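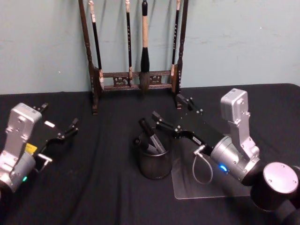

Lok-yiu Chung would settle for a machine that puts things back where they live, and has been telling the team at Kindau so ever since the project began.

That modest wish is close to the heart of Follow, the household chores program that Kindau and its partner Mudgway are opening to visitors at the Kedlow workshop this July. The question is one we hear from friends, neighbors and just about everyone's parents: can a robot tidy up yet? Our warm and slightly cautious answer is - some things, some of the time, with a person close by.

Over the spring the team set two-armed robots 329 tidying tasks, from folding dish towels to sorting a writing desk, and 81 were finished with no help at all. We are proud of those, and we have learned a good deal from the rest. Slim handles, hanging cords and soft bristles still ask for a patience that people bring to a desk without thinking.

"I would love to promise you a clean kitchen by winter, but I can't," said Piroska Pap of Kindau. "What I can promise is that you'll see the real thing, slow parts and all."

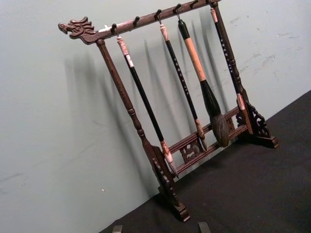 Visiting the Kedlow workshop

Doors open at 10 a.m. and the last session starts at 7 p.m. Admission is free, with room for 800 guests over the month, and children are very welcome. Places can be reserved at the Mudgway front desk.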